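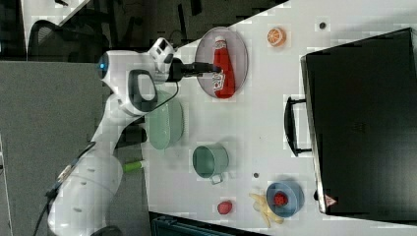

접시 위 케첩병 쪽으로 뻗은 그리퍼

로봇동아리 Honorato 2월 정기모임 회의록
최종 수정: 2월

이번 회의록도 제가 씁니다 ㅎㅎ 지난번에 너무 길다는 얘기를 들어서 줄여 보려고 했는데 또 길어졌어요. 저녁 7시에 동아리방에서 시작했고, 피자가 늦게 오는 바람에 1번 안건은 다들 배고픈 상태로 했습니다.

1. Zarkar 대회 준비 상황
올해 과제가 '주방 정리'로 확정됐습니다! 부문은 3개인데 우리는 식기 옮기기랑 식재료 분류 두 군데만 나가기로 했어요. 나머지 하나는 규정집을 읽어 봤는데 솔직히 지금 실력으로는 무리라는 의견이 많았고, 저도 동의했습니다. 시연 데이터는 지금까지 624개 모았고 목표는 1,000개예요. 케첩병처럼 길쭉한 물건은 잡는 위치를 어디로 할지 사람마다 달라서, 다음 모임 전까지 기준을 하나로 적어 오기로 했습니다(제가 적어 옵니다...).

2. 물건 배치 규칙
의외로 이 안건이 제일 길었어요. 매번 같은 자리에 놓고 찍으면 모델이 위치를 외워 버린다는 쪽이랑, 처음엔 쉬운 배치로 성공률부터 보자는 쪽이 팽팽했거든요.
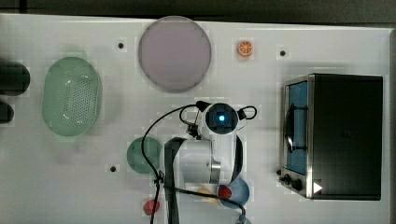 결국 절충해서 접시랑 오븐은 크게 안 움직이고, 딸기나 오렌지 같은 작은 것들만 매번 섞기로 했습니다. 그릇 색도 좀 바꿔 보자는 말이 나왔는데 초록 계열이 이미 많아서 다른 색을 찾아보는 걸로! 그리고 작업 이름은 꼭 정해진 형식으로 저장해 주세요. '테스트', '진짜테스트', '진짜테스트최종' 이런 폴더 정리하느라 저 주말을 날렸습니다 ㅠㅠ

3. 학습 코드
Garkasier 저장소를 새로 정리했습니다. 예전 브랜치는 이번 달까지만 두고 지울 거니까 필요한 건 미리 옮겨 주세요. 학습 한 번에 약 4시간 걸려서, 서버 예약은 밤 시간대를 우선으로 쓰기로 했어요. 예약표에 이름 안 쓰고 돌리면 중간에 꺼져도 원망하기 없기입니다.

4. 기타
- Olton 쪽에 보낼 부품비 신청서는 초안만 나온 상태. 그리퍼 손가락 패드 여분을 꼭 넣자는 의견 있었음
- 신입 부원 설명회에서 로봇팔 시연을 하기로 함. 무슨 동작을 보여 줄지는 단톡방 투표로
- 모임 끝나면 테이블 위 물건들은 상자에 넣고 가기. 과일 모형이 자꾸 의자 밑에서 나와요

다음 모임은 3월 개강하고 나서 같은 시간에 합니다. 장소는 강의실 배정이 나오는 대로 단톡방에 올릴게요. 빠진 내용 있으면 댓글로 달아 주세요, 바로 고치겠습니다!

이 사이트는 이용 편의를 위해 쿠키를 사용합니다. 계속 이용하시면 쿠키 사용에 동의하는 것으로 간주됩니다.
© 로봇동아리 Honorato | 문의는 게시판을 이용해 주세요 | 맨 위로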